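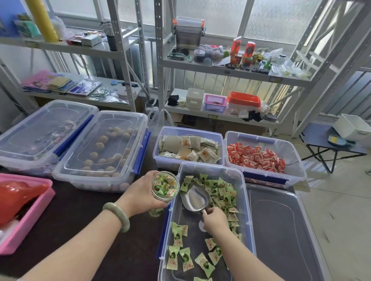
Filling a jar from the green bin, scoop in the right hand.

Lists > Hudgate Shopkeeping > Sweets and Dry Goods > Storage > Thread: Clip-lid bins for wrapped sweets

Date: September 8, 2019
Subject: Re: Clip-lid bins for wrapped sweets

The previous message asked:

> We are moving the loose wrapped sweets at Barow out of their delivery
> cartons and into clear plastic boxes with clip lids. Two questions.
>
> First, does anyone keep one scoop per bin, or is a single scoop
> moved from bin to bin good enough? Everything we sell loose is
> individually wrapped, so I am not worried about contact, only about
> strays ending up in the wrong bin.
>
> Second, deep bins or shallow? The deep ones take a whole carton but
> the staff complain about reaching the last layer. The Arkby price
> list has both and the difference in cost is small.
>
> Also, has anyone found a scoop that does not tear twist wraps?

Taking these in order.

Scoops. We use one stainless scoop and move it. With wrapped goods the strays come from overfilling the scoop, and a second scoop does nothing about that. Half a scoop at a time into a jar is the right amount. If the piece is flat and square, use less again, as the packets slide over one another and go off the side. The exception is anything unwrapped or baked, which has its own tongs and stays in a box with the lid on.

The scoop can rest in the bin while you are working. It should not be left there when the lid goes back on. The handle holds one corner up, the clip on that side appears to close but has not, and the lid comes away when somebody lifts the box by it. We lost most of a bin of fruit sweets on the floor in May by this route.

Bins. Shallow, for filling from. We bought deep ones first and have moved nearly all of them to the stock room, where they hold full cartons and are opened once a week. The trouble with a deep bin on a table is the angle of the wrist: once the level drops below halfway the scoop has to go in nearly upright, and it then pushes the sweets along instead of picking them up. In a shallow bin you can keep the scoop almost flat and draw it towards you. The sweets bank up against the far wall, so for the last layer tip the bin a little and let them come forward.

Clear sides matter more than I expected. Wrappers in one colour per flavour can be told apart across the room, and we have stopped labelling the bins on the table. The lids are another matter. They look alike across two sizes and differ by 5 mm, so we write the size on the underside of each in marker pen. Do this before you put them into use.

Blue clips versus white: no difference in strength that I can find. The blue are easier to see when one is open. We have had five clips fail in two years, all at the hinge, and all on boxes stored in the cold room at Navarro. Spare clips can be had separately but cost nearly as much as a box.

Jars. Hold the jar over the bin and bring the scoop to it, so that whatever misses falls back where it came from. It sounds too obvious to write down, but new staff stand the jar on the table beside the bin and then spend the afternoon picking up. Use a wide-necked jar if you have the choice. Ours are plain clear plastic, and I would not go any narrower in the neck than the width of the scoop.

Fill by weight and not by eye. Crumpled packets take up a good deal more room than flat ones, and two jars that look the same can be 9 g apart — more with the larger pieces. Put the jar on the scale with its lid beside it, set to zero, then fill.

Twist wraps. The tearing is from the front edge of the scoop, which on cheaper ones is cut and not rolled. Run a thumbnail along it — if it catches, it will catch the wrap too. Fine wet-and-dry paper takes the burr off in five minutes. Wash it well afterwards. I have not found a plastic scoop that lasts; they chip at the corner and you then have to throw out the bin.

One point you did not ask about. Keep the bins away from a radiator, even a low one. Boiled sweets will stand it, but anything with milk in it goes soft inside the wrapper and then sets again in a different shape. Our shelf by the window is for odds and ends only between autumn and spring.

If you do order from Arkby, could you let the list know whether the lids from the current range fit the older boxes? The price list does not say, and we are two short.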